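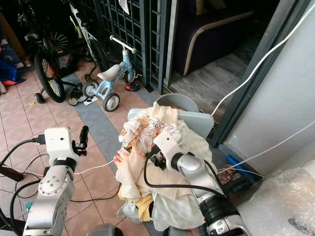
Laundry jobs and the arms – what changed at your place?

kobe_k
Our manager at Willems says the two-arm setup will take over sorting and "free us up." Anyone been through this? I do wash and fold, going on my third year.

pantelis_p
We got ours in January. Freed up means I now stand next to it and log every time it drops a sock. Same hours, sorer feet.

petronella.x
Not my experience. I used to bend over baskets all day and my back was shot. If a machine wants that part, let it. I'd take logging over lifting.

pantelis_p
Fine, but who fills the basket and carries it over? Still me. It does the picking and I do the rest.

L_Zawadzka
Here's one from the home trial. Judge for yourselves. 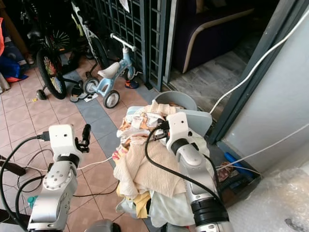
Right gripper on top of the pile, towel hanging down the front.

kobe_k
So that's one basket. We had 60 on Friday.

L_Zawadzka
Right, and the Tullberg rep quoted us 20 pieces an hour. I asked if that was mixed fabrics or all towels and he said he'd get back to me. Still waiting.

petronella.x
You're all judging it on early numbers. New hires are slow too.

pantelis_p
New hires get faster and then ask for a raise – maybe that's the real sales pitch.

jbrouwer
Kobe, get it in writing what your job is after it comes in. Title, hours, pay. We didn't, and two people went from folding to "support" at the lower rate.

kobe_k
Meeting's Tuesday. I'll ask about the rate first.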